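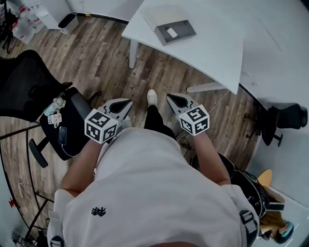
The desk box is a small lidded container that sits on a work surface and holds the little things that would otherwise end up under the keyboard. I have been writing entries for this site for years and it's one of my favorite subjects, so forgive me if I run on a bit (my editor, Gorazd Stoyanova, has already trimmed this one twice). In its plainest form it's a rectangle with an open top, like the gray one on the white desk with the curved front, with one small white thing in it and plenty of space left over. Some people call it a catchall, others a desk tin, and in my family it was just "the box," as in "did you look in the box?"

Origins and names

I can't give you a clean starting point, and I'd be suspicious of anyone who could! Boxes for pens, seals and sewing things are very old, and the office version grew out of all of them. The name "desk tin" stuck around from the days when people reused cookie and tobacco tins. Among collectors the best known maker is Drondov, a small workshop that pressed steel boxes in the town of Jillau and sold them by mail. Its spring catalog listed 54 sizes, which seems like a lot until you try to find one that fits both scissors and a stapler.

Types

The loose-lid box has a top that lifts right off. It's cheap and sturdy, and the lid spends most of its life under a pile of mail. I've lost 2 of them that way and found only one again.

The hinged box keeps its lid attached, and that's the kind I'd pick for a shared table. You tip the lid back, grab what you need and drop it shut. Metal ones often have a bare, shiny inside even when the outside is painted or dull gray, and I like that a lot, as a dark paper clip shows up nicely against it. 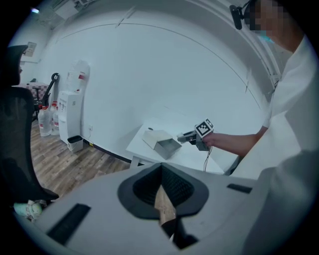 Size and placement

Most desk boxes are shorter than a sheet of paper. The Dvorak pattern, a long shallow one, was made in a run of 800 and still turns up at flea markets, usually with a dent in one corner. As for where it goes, the usual advice is the back corner on the side of your writing hand, but I keep mine right in front of me and just reach over it. On a narrow table a hinged lid needs some clearance behind it, so pull the box a few inches forward from the wall.

Care

Wipe painted steel with a damp cloth and dry it right away. Bare metal scratches if you toss keys in, and a piece of felt cut to fit the bottom will cure both the scratching and the rattle. I empty mine every April, a habit I picked up from the Sakance newsletter, and there's always at least one key in there that fits nothing I own.

See also: pencil cup, letter tray, cookie tin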